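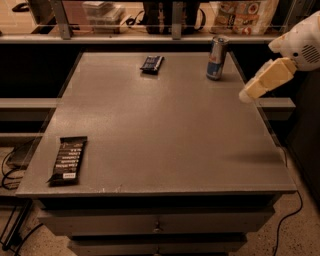
Prekham Allotment Holders' Forum
Water and Site Matters
Thread: Proposed change to standpipe hours

Plot200
Members are asked to note that the site office proposes to close the standpipes between 11 am and 4 pm from June. Written comments are invited before the end of May.

fuvel_lane
I wish to record an objection. Those of us on shift work can attend only at midday, and the lower plots have no tanks. The proposal should at least exempt the Fuvel Lane side.

Macedo_R
I must respectfully disagree. Watering at noon is wasteful, and last year's bill came to £648 – well above what the rents allow for. An exemption for one side would be unfair to the rest.

fuvel_lane
The bill included the leak by the lower gate. It should not be used as evidence against members who carry two cans at a time.

Markix
May I ask whether water butts have been considered? A 100 litre butt on each lower plot would meet most of the need. I would support the new hours on that condition.

Macedo_R
I have no objection to butts, provided that they are lidded and kept off the paths.

Plot200
These comments will be passed to the site office. Would fuvel_lane kindly confirm which plots lack a tank?

fuvel_lane
All those below the hedge. My objection to the hours stands.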